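Wed 2 March

Spent the weekend sorting out the play food. Posting what I learned in case anyone else has a bin of it that nobody can find anything in.

We had two sets to begin with. The big one is Kocsis, bought new in February. The other is an older Plastwood set that came from a yard sale with the box missing. Somewhere along the way they got mixed together and I gave up on keeping them apart.

Total count once everything was out on the floor: 113 pieces. I wrote it down because I wanted to know how many bins to buy.

Sorted by meal first. Breakfast, lunch, dinner, dessert. That fell apart right away. Bread goes in breakfast and lunch. Eggs go everywhere. I put it all back in the pile and started over.

Second try was by kind. Bread, vegetables, fruit, meat, cheese, sweets. That makes 6 bins and it has held up so far. Anything that didn't fit went into the fruit bin because the fruit bin had space.

The bins are Lekov, the shallow size. Deep bins don't work for this. The small pieces go to the bottom and the kids dump the whole thing out to get to them. With shallow ones they can see what they want and take it.

Labels: I drew a picture on each one and taped it to the front. My youngest can't read yet. The cheese drawing looks like a door wedge but they know what it means.

Sandwich parts get used the most by a long way. Bread, lettuce, tomato, on a plate, and lunch is served. I've been handed a lot of these.

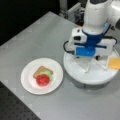

Anari says to keep the sandwich pieces together in one bin no matter what they're made of, so a kid can build the whole thing without opening three lids.

I can see that. I tried it last night with a spare bin and it does speed things up. The trouble is cleanup. When it's by kind, they know lettuce goes with vegetables. When it's by sandwich, they ask me whether a tomato is a sandwich tomato or a salad tomato, and I don't have an answer.

For now I'm doing a bit of both. Most of the vegetables stay in the vegetable bin. One slice of tomato, one piece of lettuce, and the bread go in a small tray on top of the play kitchen. If the tray is empty at bedtime, I fill it again from the bins.

Washing: warm water, dish soap, a soft brush for anything with a bumpy surface. I lay everything on a towel overnight. Don't put it away damp. I did that once with the old set and the bin smelled for a week.

The older set has some pieces held together with hook and loop dots so you can "cut" them. Those don't go in the sink at my house. I wipe them with a cloth. The glue on two of them had already let go.

I pulled 13 pieces out for good. Cracked ones, one with teeth marks all the way through, and half of a pear whose other half hasn't turned up.

Plates and cups are separate. They stack on the shelf under the play sink and they've never been a problem.

Pans are still loose in the bottom of the closet. I haven't found a bin the handles fit in. If you have one that works, tell me the size.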